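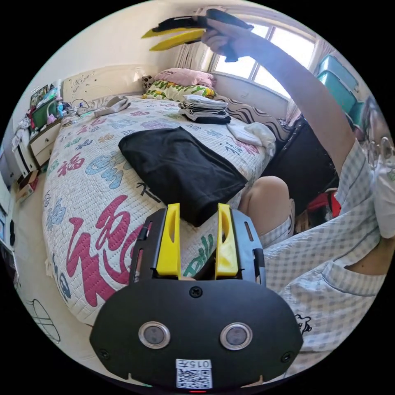
Builder wants to skip insulation in the wall between old house and addition

Posted by paucar_reno

We're adding a back bedroom and bath to a 1950s single-story, 281 square feet of new space. The outside wall of the old bedroom becomes an inside wall once the addition is closed in. Our contractor (Protham, small outfit, decent reviews) says there's no point insulating it. I asked for mineral wool for sound and he quoted $608 extra. That seems steep for one wall that is already open to the studs. He also says the old siding can stay put under the new drywall, and I don't buy that one at all. Am I being difficult, or is he cutting corners? The inspector comes through in May.

Zindaso
7 people found this helpful

Two separate things there. Thermally he's right, both sides will be heated, so insulation does next to nothing for your bills. For sound it helps some, but people expect too much from it. If the bedroom door has a big gap underneath, that's where your noise is coming through, batts or no batts.

The price I'd push on. Ask him to split labor and material in writing. If he won't, buy the batts yourself and put them in the evening before the drywall crew shows up. It took me about 3 hours on a longer wall than yours, and I'm slow.

Leaving the siding on — I wouldn't. A house that age could have almost anything on it, including asbestos board, so get it tested before anyone takes a saw to it. It also makes the wall too thick for a standard door jamb, and guess who pays for the custom one.

Paditz
1 person found this helpful

My contractor said the same and it was fine. They all say 36 different things, just go with what the inspector wants.

paucar_reno (original poster)

The inspector wants what's on the drawings, and the drawings say nothing about that wall. That's how I ended up here. I've asked for the split quote and I'll get a sample of the siding tested before they touch it. Not holding my breath on the quote.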